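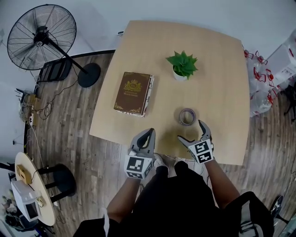
How to Run a Hand-Held Gripper Table at an Open Day

Posted 11 Nov 2025

These notes come from the open day at the Grokis workshop in Wellisville. We ran one table where visitors could watch a person work with a pair of hand-held grippers, then try them. The same setup will work in a school gym or a library room.

What you need

One small table, light enough to carry, that a person can reach across. Two hand-held grippers, each with its marker cube fitted. A few everyday objects. We had a roll of tape, a hardcover book and a small potted succulent. Pick things of different shapes and weights, and nothing you would mind seeing dropped.

Setting up

1. Put the table where people can stand on at least two sides. Leave 60 inches clear behind the operator.

2. Push fans, chairs, boxes and cables back toward the walls before the doors open.

3. Check the marker cubes. The black-and-white patterns have to be clean and flat. The tracking software reads them to work out where each gripper is and how it is turned. Wipe off fingerprints with a dry cloth.

4. Place the objects with a hand's width between them. Stand the roll of tape on its side. Lay the book flat. Keep the plant at the back, where sleeves won't catch it.

Running the demonstration

Stand at the near edge with one gripper in each hand. Hold both over the table for a moment so visitors can see the fingers and the cubes. Then bring one gripper to the tape with a finger on each side, close slowly, lift, and set it down again. Move at half your normal speed. If you rush, the people at the back will miss the grip.

Next, slide the book toward you with one gripper and steady it with the other. Don't try to lift a heavy book by the cover.

Plan on up to 29 visitors per session. We ran longer groups at Dadville last year and the line backed up into the hall.

Letting visitors try

Give each person one gripper first and the second once they have moved the tape. Remind them to keep their fingers off the cubes. Small children can do the tape but should leave the book alone.

Packing up

Wrap each cube in a soft cloth. The Ostermann case holds both grippers if the fingers are closed. Water the plant.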